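Shared workshop arm moves to dotted work panel

A tabletop robot arm under construction at the Ranitz shared workshop has been given a new work area, and its builders say placement tests will run through September.

The arm, named Mulero by its two main builders, Ľubica Hájek and Quang Trương, had been working over bare tabletop. Its gripper camera had few fixed features to track on the brown wood, and position estimates drifted during longer runs. The new area uses a white panel with gray marks spaced evenly across it. Software reads the marks from the wrist camera and corrects the arm's position before each move.

Target zones are drawn directly on the panel. A thin red loop is in use at present, with a yellow translucent piece as the test object. Light wooden boards sit along the panel's lower side, and a black plastic bracket is fitted between them.
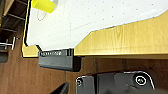
Test results

Hájek logged 119 placement attempts with the new panel. In 5 of them the piece came to rest outside the target line. She attributes 4 of the misses to late closing of the gripper and the remaining one to a failed camera reading.

"The correction step works. The finger timing does not, yet," Hájek said. "We changed the closing delay twice and it moved the problem to a different part of the panel."

Trương is rewriting the motion code so that the arm pauses before the final approach – the present version corrects once, at the start of the move. The change adds time to each cycle, but the builders consider speed a low priority.

Remaining work

The gripper cable still needs strain relief at the wrist joint. Libor Beneš, who machines parts at the workshop, is making a replacement clamp after the first one slipped under load.

Drawings and code will be posted on the workshop's project page once the new motion routine has been tested. Members who want to use the arm before then should ask Hájek – the bench is free most evenings after 7 p.m.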